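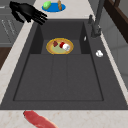
A dark gray sink set in a white marble countertop, with a blue plate on the far side.

The sink my grandmother would not change

By Gergely Takács
31/03/2026

When my grandmother sold the house in Clollar, the buyers asked her only one question about the kitchen. They wanted to know why the sink was so deep. She answered that it was for the cherries, and she went out to the yard to look for her other shoe.

I was standing there with a box of jars in my arms and I understood her completely. In our family the sink was the place where the summer was kept. At the end of May the first cherries came, then the apricots, and later the peppers, which were washed in such quantity that we could not make coffee until the evening. A small sink would have been a kind of insult to the garden.

I have been thinking about this since I started to visit kitchens for this magazine. People show me their ovens and their drawers that close without noise. The preserving of food, which gave the kitchen its shape for generations, is now something they do one weekend in a year, or they buy the jar at the market with a piece of cloth on the lid. I do not say this to complain. My grandmother stood in the steam for whole weeks and her hands were red until autumn.

Still, some people continue. In Boltov I met Ákos Kun, a retired bus mechanic who fills around 50 jars of pickled peppers every year and gives most of them away. He learned it late. His wife had always done it, and after she died he found her notebook behind the flour. The recipes had no amounts. "Vinegar, enough," he read to me. "Salt, you know how much." He did not know how much. His first jars were so salty that he used them in soup, one pepper at a time, until the spring.

Now he has his own notebook, with numbers. He writes 40 grams of salt for a liter of water, and he underlines it. He boils the brine, he lets it stand for 10 minutes, and only then he pours. His daughter thinks he is too strict. He showed me two shelves in the cellar, one with her jars and one with his, and asked me to taste from both. I preferred hers, but I was a guest and I said they were very different.

The cellar is the other half of this story. In the new apartments on the Tóth side of the town there is no cellar, and the jars stand under beds and on top of wardrobes. One family keeps plum jam in the bathroom, behind the towels. They told me it is the coldest room they have - and the children do not look there.

Every autumn the town of Ovora holds a jar fair, and last year more than 1,000 jars changed owners in one morning. Money is not accepted. You bring a jar, you leave with a jar, and the argument about which is worth more is a part of the pleasure. I brought my apricot jam, a little burned at the bottom, and I came home with green tomatoes in mustard from a woman who did not want to tell me her name or her recipe.

I opened them last week. There was horseradish inside, and something sweet that I could not identify. My grandmother, who lives now with my aunt and has a very shallow sink, tried one and said it was pear. Then she asked if there was another jar.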